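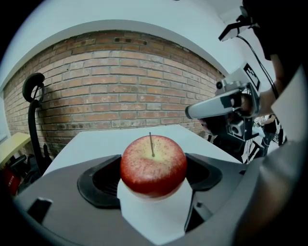

Pallard Building Services — Request 649
Category: Interior finishes / Furniture
Location: Brick room, second floor, Jomside building
Submitted by: Vittoria Martinelli
Assigned to: Gerardo Dumlao
Priority: Normal
Status: Closed

Original request

A fine reddish grit is collecting on the white table that stands before the exposed brick wall. It is found each morning, mostly along the edge nearest the brick, and is wiped off before the table is used. By the middle of the afternoon it can be felt again under the hand. Fruit is set out on this table and the grit sticks to the skin, particularly in the hollow around the stem of an apple. The occupants have been washing the fruit a second time.

The table has also developed a slight slope toward the wall. A round object placed near the middle will roll if it is not held or set on something flat. Please advise whether both matters can be handled under one request.

Vittoria Martinelli

Reply from Building Services, 9:40 a.m.

Thank you for your report. Both matters may remain under this request. Please confirm the following so that the visit can be planned:
Whether the grit is present along the full length of the table or in one area only.
Whether the ventilation is running when the grit appears.
Whether the table has been moved during the past month.

Please do not apply any cleaning product to the brick before the visit. A dry cloth may be used on the tabletop.

Gerardo Dumlao

Reply from requester, 10:25 a.m.

The grit is heaviest at the end of the table closest to the window. The ventilation runs throughout the working day. The table was moved nearer the wall in April, when the chairs were rearranged, and has stayed there. A few of the bricks high on the wall are chipped, and several are darker than those around them. I do not know whether this is recent.

Vittoria Martinelli

Site visit, first entry

Attended with Kam-wah Huang. The wall was inspected from a stepladder. The brick is sound. The mortar in the upper courses, directly below the white painted section, is soft and comes away when rubbed with a gloved finger. Material brushed from these joints was compared with a sample wiped from the tabletop, and the two matched in color and feel, with some brick particles mixed in.

The supply vent was switched off for 2 hours and a clean sheet of paper was left at each end of the table. Very little material was collected. With the vent running for the same period, both sheets showed grit, with more on the sheet at the window end.

The table was checked with a level. The fall is toward the wall, as reported. One foot had been screwed fully in, probably when the table was moved. The foot was adjusted and the top now reads level in both directions.

Gerardo Dumlao

Interim instructions to occupants

Until the joints have been treated, please observe the following:
Keep the table 860 mm from the brick. The position has been marked on the floor with tape.
Keep fruit covered when it is not in use. A clean sheet of white paper beneath it is acceptable if the paper is changed daily.
Wipe the tabletop with a damp cloth at the start of the day, working away from the wall.
Do not lean items against the brick or fix anything to it.

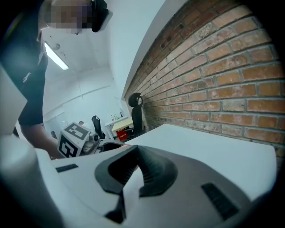
The vent has been set to low for the same period. If the room becomes uncomfortable, please call the service desk and leave the control as it is.

Comment from Ilona Fekete, Office Administration

The occupants have asked whether the wall could be painted to match the upper section. The lease requires that the brick remain exposed and unpainted, so a clear finish would be preferred — please confirm that the product will not leave a gloss.

Reply from Building Services

Confirmed. The contractor, Cinell, proposes to rake out and repoint the soft joints and then apply Shek clear masonry binder in the matte grade. A test patch was brushed on low in the corner, behind the door, and was approved by Ms. Fekete. The new mortar will look lighter than the old for several weeks.

Gerardo Dumlao

Work record

Table covered and moved to the far side of the room. Upper courses repointed. Chipped bricks brushed and left in place, as none was loose. Binder applied in 4 thin coats over the upper half of the wall. Floor vacuumed, table returned to the tape marks and leveled again. Vent restored to its normal setting the following morning.

Yao-tsung Mok, Cinell

Follow-up from requester

The paper test was repeated with the vent at its normal setting. There was a trace of dust at the window end and none that could be felt elsewhere. Apples stay where they are put. There was a faint smell from the finish on the first day, which has cleared. One strip of floor tape has lifted at the corner and may need replacing.

Vittoria Martinelli

Closing entry

Tape replaced. Wall to be added to the May inspection list. Request closed with the agreement of the requester.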